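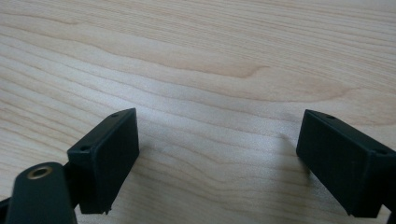

Wood and Water
Notes for session 2, Introduction to Materials for the Home and Workshop
Zineb Shawky

Please read these notes before you come to class. The part on calculating movement is the one where students usually lose points, so take a pencil and follow the steps yourself.

1. Where the water is

A living tree holds a lot of water. Some of it sits free in the hollow part of the cells, like water in a drinking straw. The rest is held inside the cell walls. We call the first one free water and the second one bound water.

When a board dries, the free water leaves first. The board becomes much lighter, but its size stays almost the same. The point where all the free water is gone and the walls are still full is called the fiber saturation point. For most woods we take it as 28 to 30 percent moisture content. Below this point the walls begin to lose water, and only then does the wood shrink.

2. Moisture content

Moisture content is the weight of the water divided by the weight of the completely dry wood. It is not divided by the wet weight. Many students make this mistake, and I made it also when I was a student.

Suppose a small sample weighs 175 grams, and after the oven it weighs 160 grams. The water was 15 grams. Then 15 divided by 160 gives 0.094, so the moisture content is 9.4 percent. For a very wet sample the result can be more than 100 percent, and this is correct.

Leave the sample in the oven at 103 degrees Celsius until two weighings, taken some hours apart, give the same number. Do not stop after the first one.

3. Three directions

Wood does not shrink the same in all directions. Along the length of the trunk the change is so small that in furniture we usually ignore it. Across the growth rings, from the center to the bark, it is moderate. This is the radial direction. Following the curve of the rings it is the largest, often close to double the radial value. This is the tangential direction.

From this difference come most of the troubles we see in flat-sawn boards. The side that was nearer the bark shrinks more than the side nearer the center, and the board cups. If you look at the end of the board, the rings seem to try to make themselves straight. Quarter-sawn boards move less in width and stay flatter, but they cost more – the log gives fewer of them.

4. How to estimate the movement

For small changes we use a simple formula:

movement = width x change in moisture content x coefficient

The coefficient is taken from a table, and it is different for radial and tangential. In this course we use the table on the last page of the Sampaio workbook. Please do not mix it with values from other tables, some of them give total shrinkage from green to dry and then your answer will be wrong by a large factor.

Worked case: a flat-sawn panel is 600 millimeters wide. In February, with the heating on, it is at 6 percent. In summer it comes to 10 percent. Take the coefficient as 0.0035 for each percent. The change is 4 percent, so 600 x 4 x 0.0035 = 8.4 millimeters. A panel held with glue along both ends would have no place to put these 8.4 millimeters, and it would crack or bend.

5. What the maker can do

Let the boards rest in the room where the work will be done. Attach a wide top with screws in long slots or with wooden buttons, so that it can slide. Leave a gap around a panel inside a frame. Finish both faces equally. A coat of varnish slows the exchange of water but does not stop it, and if only one face is coated the other face will react faster.

Villads Skov, who taught this course before me, used to ask the class why old doors stick in August. You should now be able to answer him in two sentences.

Exercises

a) A sample weighs 92 grams wet and 80 grams oven dry. Find the moisture content.
b) Repeat the worked case with a radial coefficient of 0.0018. Compare the result.
c) A shelf is 250 millimeters wide and 900 millimeters long. Which dimension would you worry about, and why?

Hand in on paper, with units. The next session is on glues – bring the Sampaio workbook again.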